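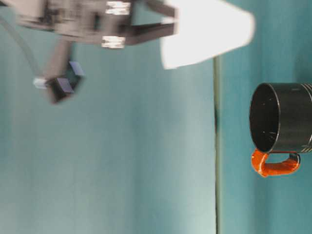
1/9 Thread: keeping the Pollow cell alive

Mug test again at Prornley, 19 Nov 2018. Black mug, orange handle, teal surface. The gripper is the part I get asked about, so this is all gripper.

2/9 The integrator's sheet says the fingers are "maintenance free." I have had them off 5 times. Make of that what you like.

3/9 Fingertip blocks first. Power down, air off, then check each block for twist. If you can turn it by hand, the screw is loose. Rowlands says a dab of threadlocker is optional. I don't believe Rowlands.

4/9 The cable. Leave slack in it. Gwenllian Prosser ties hers down tight because it looks neat — and then replaces it. A gentle curve down the side is what you want, with nothing pulling at the connector.

5/9 The little white connector sticks out sideways from the block, which I still think is a daft place to put it. Push it home, tug once, move on. No tape.

6/9 Log so far: 3886 cycles, 746 of them on the current pads. The Bilten rep tells me the pads are good for "years." He couldn't say how many cycles are in a year.

7/9 Lighting. White stuff near the gripper blows out to a plain bright blob, no surface detail at all. I've been told the software copes. I'd like to see that in writing, so for now I'm turning the exposure down one step at a time and saving each setting.

8/9 Mabli Sayce asked about auto-calibration. I run it, then check it against a steel rule anyway. Twice it has said "pass" with the fingers visibly out of line. After any block change I do the rule first.

9/9 Next strip-down is in January unless something rattles before then. If you run the same fingers and have never had a loose block, tell me which screws you use. Part numbers please, no brochures.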